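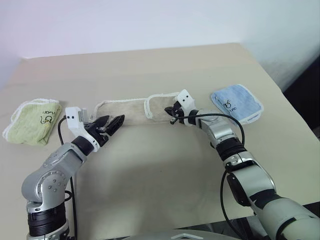
Re: [laundry-tech] Stiff towels after softener change
Date: February 1, 2020

On the Tollham site list, the Parncombe desk wrote:
> Towels have come out stiff since November, when the
> water softener was replaced. Detergent dose unchanged.
> Wash at 40 C. Is the softener at fault?

Check the settings before you blame the unit. The Pacheco controller ships with the hardness value at its factory default, and it has to be entered again after any swap. Stiffness usually means mineral or detergent residue left in the loops, and the two need different fixes.

Suggested order:

1. Test the water at the machine inlet, cold side, after the tap has run for 2 minutes. Write down the reading before you change anything.

2. Run one load with no detergent. Suds in the rinse point to residue — cut the dose and retest. Thin towels and thick ones should go in separate loads, as they hold different amounts of water.
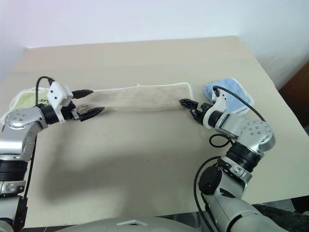 3. Add a second rinse and keep it for 9 loads. The Plusport timer has to be stopped before the cycle is edited, or it reverts to the stored program.

4. Dry on medium and take the load out while the hems are still slightly damp. Overdrying makes any residue feel worse.

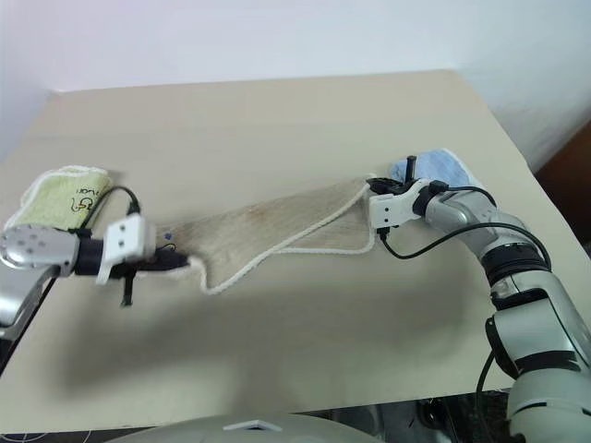
> Can fabric softener be used in the meantime?

Leave it out until the readings settle. It coats the fibers, reduces absorbency and hides the result of the rinse test. Drop the wash to 30 C only after step 3 is finished.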